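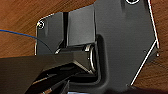
Close work on the bench: dark parts, brown wood and one blue cable.

Come help at the Moncrieff open day
27/06/2021 | By Marion Forsyth | 2 min read

Our robot bench at Baltness opens to visitors in November, and we want people to take part in the demonstrations! Last time 500 neighbors came through, and plenty of them asked for a turn at the controls. This year they'll get one.

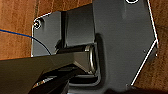

A gripper finger near the rod and silver ring.

We need 30 people for half-day shifts. You'll greet small groups, steer the arm at slow speed and talk visitors through what the gripper is doing. No background needed (we train you the evening before, with supper). You should be 16 or older and happy to answer the same question many times over.
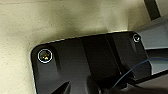 Two screws on the black plate, with the blue cable curving past.

Send a few lines about yourself to Marion at the Baltness front desk and say whether mornings or afternoons suit you. Lunch and bus fare are covered.

Recent items
Clular workshop: new evening hours
Trekik bus stop moves for the winter
Bench notes: choosing gripper fingers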